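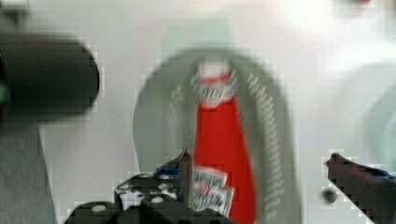

Home Opinion Kitchen Archive Contact

Give the Sauce a Tray

I grew up in a house where the condiments lived on the table. They stood in a loose bunch by the wall, and every one of them left a ring. My mother wiped the rings before dinner and they were back by breakfast. When I got a kitchen of my own I did the same thing for years, and I would like to argue that it is a bad way to run a table.

My position is simple. Bottles that come out at meals should stand on a tray, and the tray should go back to the counter or the cupboard with the bottles on it. I know how small a subject this is. I also know that most of the friction in a shared kitchen comes from small subjects, and that people who would never argue about rent will argue about who left the ketchup out.

Take a tall red squeeze bottle, the kind found in half the kitchens in the country. Its weak point is the cap. Sauce gets under it, dries, and then the next squeeze pushes a little down the side. It travels slowly and ends up under the base. On a bare table it stays there until somebody moves the bottle, usually with a sleeve in the way. On a tray it is on the tray. You rinse the tray when you rinse the plates.

A light-colored surface makes the case stronger. Our counter is close to white, which I would not choose again, and it shows tomato, turmeric and coffee with equal enthusiasm. The landlord, Gerlach, put the same counter in all 8 apartments in the building. I have been in most of them. The people who are relaxed about their counters are the ones who put something between the counter and the bottle.

The tray does not have to be nice. Mine is a gray oval that came from the housewares aisle at Buslow. I like an oval because there are no corners to scrub, and because it goes down the middle of a narrow table without poking anyone. It needs a rim, and the rim is the whole reason to own it. A flat board or a slate looks good in a magazine and lets everything run off the side.

My neighbor Hatem Benkirane disagrees with all of this. His view is that condiments belong in the refrigerator door and nowhere else, and that a tray is an invitation to leave things out. He gets up for the mustard, uses it and puts it away. He lives alone, and I think that matters. In a household of five, getting up for the mustard means five trips with the door open, and the person nearest the refrigerator doesn't get to eat. A tray makes one trip out and one trip back.

He is right about one thing, and I have changed my habits because of it. A tray fills up. In June I cleared ours and found 2 hot sauces that no one in the house would admit to buying, a Riller mustard with nothing left in it but the noise, and a packet of sugar stuck to the bottom. So there has to be a limit. Ours is up to 2 bottles between meals, plus salt. Anything else comes out for the meal that needs it and goes back afterward.

I would also keep sauces in the bottles they come in. There is a fashion for pouring them into matching glass with a cork, and Plolgate sells a whole line of these. They pour badly, they are hard to wash, and guests have to ask what is in them. A red bottle with a white cap is ugly to some people, but you can find it from across the room, and the date is printed on it where you need it.

Washing is the part people skip. A tray that is never washed is a dirty table with a handle. Hot water, a drop of soap, a cloth around the rim, and dry it before the bottles go back. Wipe the bottoms of the bottles too, or you have wasted your time. It takes less time than hunting for the spray.

I have had this conversation with Hatem on the stairs more than once and he has not moved. He did borrow the tray for his sister's visit, and it came back clean, with a bottle of his own harissa standing on it. That makes three. The mustard is in the refrigerator door for now.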